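Break Room and Food Service Area Inspection
Tendau Building, ground floor

Inspector: Florence Landry
Area inspected: break room, adjoining pantry, vending alcove
Floor area: 1,425 sq ft
Items open from last inspection: 3

1. Exits and walkways

Main door opens fully and latches: OK
Rear door clear on both sides: NOT OK
Comment: Two flattened cartons and a floor fan stored against the push bar side. Moved during the inspection. Same finding as last time, so the item stays open.

Exit sign lit on battery test: OK
Walkway width at pantry door: OK
Comment: Passable with the pantry door open. Tape line on the floor is worn and should be redone before the next floor waxing.

2. Electrical

Outlets near sink on GFCI protection: OK
Comment: Both tripped and reset on test.

Cords free of damage: NOT OK
Comment: Toaster cord has a flattened section near the plug. Tagged out. Do not tape and return to service.

Power strips: NOT OK
Comment: One strip plugged into another behind the microwave. Remove the second strip. The microwave goes directly to the wall.

Panel access: OK

3. Cold storage

Refrigerator thermometer present and readable: OK
Freezer thermometer present and readable: NOT OK
Comment: Missing. Replacement on order through Vasolier.

Door gaskets clean and seated: OK
Comment: Lower corner of the left gasket is stiff. Recheck next time.

Items labeled with name and date: NOT OK
Comment: More than 7 containers without either. Notice posted. Unlabeled items go out at 4 p.m. on the last working day of the month.

4. Serving surfaces and open food

Surfaces cleaned before food is set out: OK
Trays and baskets clean, no splinters or cracks: OK
Utensils or gloves available for unwrapped items: OK
Comment: Sandwiches with meat, egg or dairy filling are to be discarded after two hours at room temperature. Write the set-out time on the card. Bottled drinks are exempt.
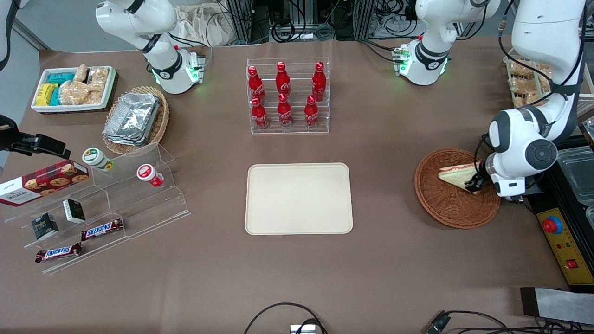
Ilov, August

The remaining sections were completed on the afternoon visit, starting at 2:15 p.m.

5. Fire protection

Extinguisher mounted, gauge in the green: OK
Monthly tag initialed: NOT OK
Comment: July not initialed. Gebremichael Fire Services confirms the annual service is current. The monthly check is ours.

Smoke detector tested: OK
Nothing stored within 18 inches of sprinkler heads: OK
Comment: Paper goods on the top pantry shelf are close to the limit. Keep to a single layer.

6. Floors and water

Mat at sink lies flat: NOT OK
Comment: Front edge curls. Replace.

Leaks under sink: OK
Comment: Old stain on the cabinet base, dry to the touch. Outline dated in pencil for comparison.

Wet floor sign available: OK

7. First aid and chemicals

First aid kit stocked against the list: NOT OK
Comment: Burn gel and medium gloves short. 8 adhesive bandages left, reorder.

Cleaning products stored away from food: OK
Safety data sheets in binder: OK
Comment: Sheet for the new degreaser still to be added.

Follow-up

Toaster, power strip and rear door to be corrected first. Remaining items by the next monthly walk-through. Return the signed copy to F. Landry, and keep one copy in the binder by the pantry door.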